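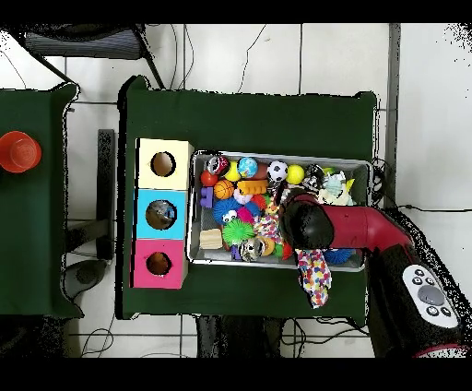 Figure 1. Toys and colored boxes on a green table.

4.2 Do small shops gain from longer page titles?

Advice on page titles is plentiful and rarely tested, perhaps because testing it is so dull. We took the common claim that a longer, more detailed title brings more visitors from search, and tried it on the product pages of Lusier, a small online toy seller with a patient owner. Of the 692 pages in the shop, 24 were dropped for being out of stock, leaving 668. Half kept their old titles. The other half were given new ones, written by the second author over 12 weeks and a great deal of coffee.

Clicks were logged with Lendex, set to ignore visits from our own office, where interest in the shop had become unnaturally high. Pages with new titles did slightly better in the first 5 weeks. After that the gap closed, and by October we could not tell the groups apart without looking at the key.

Kinnear and Lopes report a lasting gain for the Drelstead furniture catalog, but their old titles were mostly part numbers, and almost any English word would have helped. Lins found no gain at all, in a study whose titles we have read and do not wish to discuss.

One result did hold up. Pages whose titles named the age of the child kept their lead to the end of the trial - a small lead, though the owner has since added ages to everything, including the gift wrap. We return to these pages in Section 4.3.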